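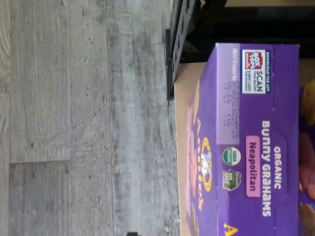 Bunny Grahams, Neapolitan, on a bit of cardboard

Hello again from the kitchen end of the house! I promised last time that I'd write about snack swaps, and then three of you emailed to ask if I was ever going to get around to it, so here we go.

For anyone new, the snack swap is a thing our street in Brokton does every couple of months. You bring something your household has too much of, or bought on a whim and didn't love, or just think other people should try. You put it on the table, you take something else home. It isn't a food drive (we have a perfectly good one at the Seklow Street hall and you should give to it) and it isn't a potluck either, although Hajnalka Fekete always brings a pan of something warm and then pretends it was going to waste.

It started with me and a warehouse store membership. I am one person and a half, if you count the weeks my nephew stays, and I had bought a sack of pretzel rods as long as my leg. I ate pretzel rods for breakfast. I crushed them into meatloaf. Then I was complaining over the fence to Toàn Mạc, and he said he had the same problem with fig bars, his kids had decided overnight that figs were disgusting, and did I want to trade. I did! So we traded, and he told Nhung Tạ, and she had a cupboard full of seaweed sheets, and by February we had folding tables out in my garage and a space heater that smelled like burning dust.

The last one was our biggest yet. We put 57 things on the tables, which I know because Nhung keeps a notebook now. She writes down what comes in and what nobody takes, and she uses it to steer us. According to the notebook we are a street that will fight over anything with cheese powder and will leave a rice cake sitting there until the end of time. I have asked people to stop bringing rice cakes. People keep bringing rice cakes.

Some of what I've learned, for those of you who wrote in wanting to set one up where you live.

Sealed only. We were loose about this at first, and somebody brought a half bag of trail mix with a clothespin on it, and it just made everyone uncomfortable. Boxes and bags have to be closed the way they left the store. Homemade things go on a separate table with a card that lists what's in them, and the person who made it stands nearby to answer questions. Lợi Dương has a daughter with a serious nut allergy and he went through the tables with us before we opened the garage door, which took maybe ten minutes and made the whole evening a lot more relaxed for him. We now have a nut end and a no-nut end, with the drinks in the middle.

Check the dates before you come. I mean it in the kindest way. I have a soft spot for a cracker that's a week past its best, but I'll eat that at home by myself. Kha Hoàng found a box of pudding mix in his late aunt's pantry that was older than his marriage, and he brought it as a joke, and then had to spend the night rescuing it from people's tote bags.

Keep it one for one, or close to it. We tried tickets and we tried colored stickers and it got silly. Now you put down two things, you pick up two things, and if there's stuff left at the end anyone can go around again. Kids get one free pick even if they came with empty hands, and they take it very seriously. I watched a boy of about six stand in front of the cookies for so long that his grandmother went and sat in the car.

Have somewhere to send the leftovers. Ours go to the Seklow Street hall the next morning, and I called ahead to ask what they can use. They were glad of cereal, crackers, granola bars and shelf-stable milk. They were less glad of the novelty popcorn.

Now, a word about flavors, which is the part I could go on about all day. I had decided at some point in my thirties that I was a plain person. Plain crackers, vanilla ice cream, salted chips. The swap has ruined that completely! I've gone home with shrimp chips, with dill pickle almonds, with a chocolate bar that had toast in it. I've gone home with wafers from the Ursu bakery that taste like the inside of my grandmother's purse (violet, mostly, and I mean it as praise). About half of it I wouldn't get again, but half is pretty good odds when you didn't pay for any of it.

And neapolitan anything gets me every time. I grew up in a house with four kids and one carton of neapolitan ice cream, and the strawberry stripe was always the last one standing, with freezer burn all over it and somebody's spoon marks along the chocolate side. My brother used to dig a trench. My mother would open the lid, see the trench, and call all four of us by each other's names. I was the strawberry eater, so I had a pretty good deal going and kept quiet about it. I still buy the carton now and then and I still go for the pink first, even though there isn't anyone to race.

Box tops came up too, while we were chatting. Toàn remembers cutting them out with safety scissors and bringing them to school in a sandwich bag, and his mother kept a mug of them on the windowsill. I was the same, only ours lived in an envelope that went through the wash at least once.

A few practical bits before I run out of room.

The next swap is at mine again, same garage, and I've cleared out the lawn chairs so there'll be space to walk on both sides of the tables. Hajnalka is lending us her long one with the wobbly leg, so please don't lean on it. If you have a spare folding table, I'd love to borrow it for the evening. Put your name on the underside with tape. I still have one from last time that belongs to I don't know who, it has a burn mark shaped like an iron, and it's been very useful, but come and get it.

Bring your own bag. I had 31 plastic grocery bags under my sink and we used every one of them last time, which I was thrilled about, but now they're gone.

If you're coming from the Skastmont side, the footbridge is closed for painting, so you'll have to go around by the gas station. Parking on our street is fine on the even side. Please leave the Mạc driveway clear, because Toàn's wife works nights and needs to be able to get out.

Drinks are coffee and a cooler of fizzy water. Somebody asked about beer. I don't mind beer, but I'd sooner keep it for the cookout in the summer, when there's grass to sit on.

And a small request from Nhung, which she asked me to pass along word for word: "Tell them to write down if they liked it." She's added a column to the notebook. If you took something home from the last swap, drop her a line or catch her at the mailbox and say whether it was any good. She wants to know about the shrimp chips in particular, as two people took a bag each and she hasn't heard from either of them. I'm one of them, so Nhung, they were delicious, I ate them in the car with the radio on, and I'd take another bag if it shows up.

One more thing, from the mailbag. A reader wrote to ask what to do with a very large quantity of graham crackers, left over from a camping trip that got rained out. My answer is icebox cake! Whip a pint of cream with a couple of spoonfuls of sugar, layer it up in a loaf pan with the crackers, cover it, and leave it in the fridge overnight. The crackers go soft and cakey and you can slice it. Sliced strawberries between the layers are lovely, or jam if that's what's in the door of the fridge. I've made it with chocolate grahams and with plain ones, and once with a mix of everything I had left, including some animal crackers, and my nephew ate the end piece standing up with the fridge door open.

If you've got your own fix for too many crackers, send it to me and I'll put the good ones in next time. Also still looking for someone to take six cans of water chestnuts. I can drop them off.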